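# Rhubarb sending up flower stalks every spring – divide it or leave it?

Asked in Fruit & Vegetables · 3,855 views · 3 answers

I have a rhubarb plant that came with the house. We've been in Grirkton for six years and it was already big when we moved in. The first few years it was fine. Last spring it put up two flower stalks and this spring it has put up five, and the leaf stems are thinner than they used to be, most of them no thicker than a pencil.

It gets sun until early afternoon. The soil is heavy and I put compost on it in the fall when I remember. I have never dug it up. I don't know the variety.

I've been cutting the flower stalks off with a knife at the base. More come up. Should I dig the whole thing and split it, and if so does that have to be now? I'd like to get at least one more pie out of it.
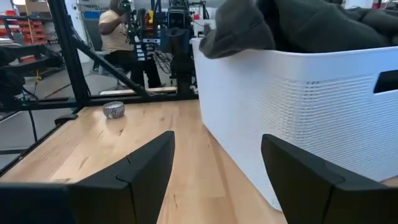

## Accepted answer (29 votes)

It needs dividing, but wait. An old crown gets crowded in the middle and the buds compete, and that gives you thin stems and more flowers. Splitting it in May with the leaves fully out is hard on the plant. Do it in late fall after the top has died down, or in very early spring when the buds are just showing pink at the soil.

For now:

- Pull the flower stalks instead of cutting them. Hold low down, twist and pull. Cutting leaves a stub that holds water and can rot back into the crown.
- Pick lightly. Take a few of the thickest stems for your pie and leave the rest alone.
- Water it in dry spells. Drought brings on flowering too.

When you dig, go wide, a foot out from the crown on all sides. An old one is heavy and you may want a second person. Split it with a spade so each piece has at least two good buds and a chunk of root. Throw out the woody center and anything soft or brown inside. Replant with the buds an inch or two under the surface, three feet apart. On heavy soil I set mine a little high – the crowns rot if they sit in a low spot over winter.

Don't pick from the new pieces the first year.

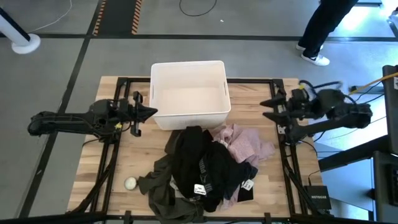 **BamaBeds**
*Section moderator, Fruit & Vegetables*

One thing to add to the above. Some kinds of rhubarb just flower a lot no matter what you do, and older red-stemmed ones are often the worst for it. If you divide yours and it is still throwing up five stalks two springs later, I would replace it. A named crown from the Semaan nursery list or wherever you usually buy will settle in within a couple of years.

Put the new one in a different spot. I moved mine from one end of the Durer Street plots to the other and it did much better, although the soil there was also better so I can't say which it was.

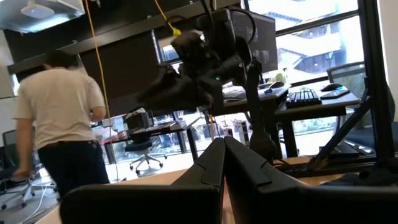 **Can I still eat the stems once it has flowered?**

The stems are fine to eat after flowering, though they may be smaller and tougher. It's only the leaves that are poisonous, and those should be trimmed off and put on the compost.

## Another answer (2 votes)

mine did this and I just fed it. bucket of old horse manure in the fall, not touching the crown, and again in spring. still get a flower or two but the stems are thick. last year I froze some 400 or 500 pieces, cut up on trays first so they don't stick together. never divided it once

don't force it under a pot if it's already weak though

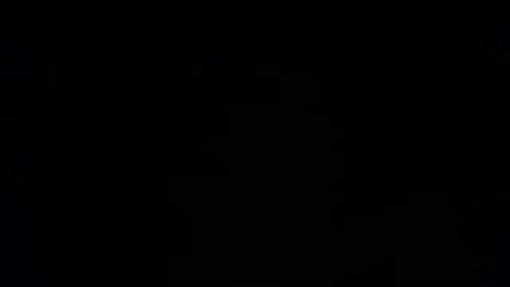

*Added in May.*

**Comment from the original poster:** Thanks. I pulled the stalks this morning and they came away easily with a twist. I'll leave the digging until November. Is it worth keeping all the pieces? I only have room for two.

**Reply:** Keep the two with the fattest buds and give the others away.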